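Thursday, late

Got in at nine and Wenjie had already started the planner comparison without me, so I spent the first half hour reading logs to find out which branch she was on. The new one, naturally. Everybody is on the new one. I am the last person in the building still running the old sampler by default and I have been told, kindly, that this makes me a crank.

I'm writing this down tonight while I still remember which parts I believed and which parts I only got tired of arguing about.

The claim from Wolonden is that their grasp scorer "understands clutter." That's the phrase in the release notes. I asked Xuelian what she thought it meant and she said it meant they trained on more clutter. Fine. Then write that. A scorer takes a depth crop and a candidate pose and gives back a number, and I have yet to see one that understands a thing, mine included. I wrote one two years ago that gave its best scores of all to a shadow, every time, for a month, before I found the sign error.

So, markers. They're a mean test and I like them for it. They roll, the caps are translucent and the depth comes back with holes, and when two lie side by side the segmentation likes to glue them into one fat marker with two colors. The old pipeline does this all the time. The new one was supposed to have stopped doing it.

We ran 56 attempts before lunch, split evenly between the two planners. I insisted on keeping the seeds fixed and scattering the markers by hand between attempts, and I insisted that whoever did the scattering not know which planner was up next. Wenjie rolled her eyes at that one but she did it. Wilson did the scattering and was made to face the window.

The old planner missed or fumbled 19 of its 28. The new one, 14 of its 28. So it's better. I'll say it here where only I have to read it: it's better, by five picks, on one table, on one morning. Wilson wanted to put the percentages in the slide for Hongmei. I asked him what he thought the spread would look like if we ran it again tomorrow and he said he'd rather not find out before the meeting. At least he said it out loud. 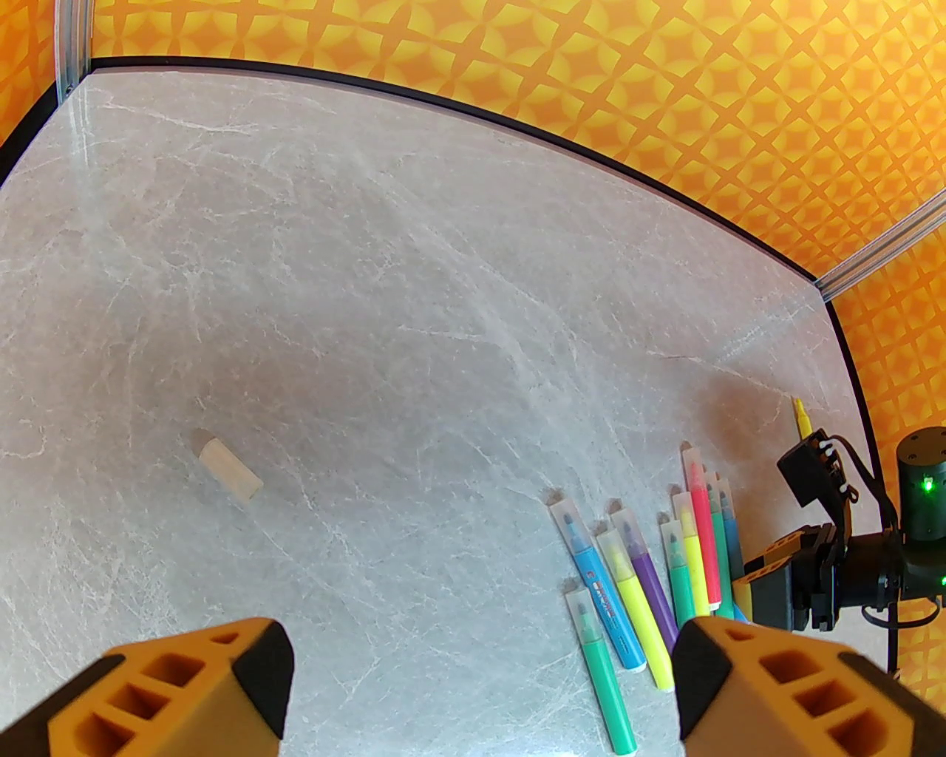 What bothers me is where the failures went. With the old planner you can see a bad pick coming from the mask. It draws something silly, you sigh, the fingers close on the gap between two barrels. With the new one the masks are lovely, crisp all the way down, and then it picks an approach angle that makes no sense and the collision checker throws it out, and then the next one, and the next, until the time budget runs out and it takes whatever is left. I went through the rejected candidates by hand after lunch. In most of the failures the top-scored grasp was blocked by the other arm. The scorer doesn't know there is another arm. It only ever sees the crop.

I brought this to Xuelian and she pulled up the config and there it was, the second arm goes into the planning scene at its home pose and is never updated after that. A static box. So if that arm is parked anywhere else, the checker is wrong twice over: it refuses space that's free and it allows space that isn't. I have no idea how long it's been this way. The commit that added it says "temporary" and it's from November. I didn't look up who wrote it because I was afraid it was me.

(Looked it up. Ruoxi. I am a small person and I was relieved.)

This also means the morning's numbers are dirty for both planners, mine too, and I'd been ready to defend the old one with them. We'd have to fix the scene update and run the lot again. Wenjie thinks the gap will get wider once the checker sees the truth, as the new planner is the one being starved of good candidates. She may well be right. I think it could just as easily close. We shook on it, stakes to be decided, and she'll remember even if I don't.

Hongmei came by at four and asked whether we could tell the people at Huaranga that it's ready. I said ready for what. She said ready to show. I said it would show very nicely if the markers were spread out and the other arm stayed put, and she looked at me for a while and said that was a no, then. I said it was a no until next week. Wilson said it was more of a yes with notes. She wrote something down and I couldn't read it.

I don't think I'm being difficult for the sport of it. I was at Traststead when we shipped the thing that did so well in the demo, and I remember the drive home after the site visit. Every part of that stack had tested fine alone. What sank it was a transform published at a slower rate than everybody assumed, and we had all looked at that number and nobody had asked about it. I'd like to go the rest of my working life without making that drive again.

Stayed till seven and wrote the fix, which came to 2 lines and a great deal of swearing at the message types. The other arm's joint states now feed the scene before every plan. It costs a few milliseconds per cycle and Wenjie is going to complain about that, and I've got the timing plots saved for when she does. I tested it by replaying the recorded states from the morning and the box moves where it ought to move. In replay. I haven't run it on the arms, and I didn't want to do that alone at night with nobody near the stop button.

Still don't know what to do about the caps. Xuelian has an idea about filling the depth holes from the color image with something she found in the Huvar tools. I said that sounded like inventing geometry. She said the whole field is inventing geometry. I had no answer to that and went to get my coat.

Tomorrow: merge the scene fix if Ruoxi will review it, same seeds, same blind scattering, both planners from zero. Log every rejected candidate along with its reason code. Ask Wolonden in writing what was in the training set, and whether any of it had a second arm in view. Buy bread.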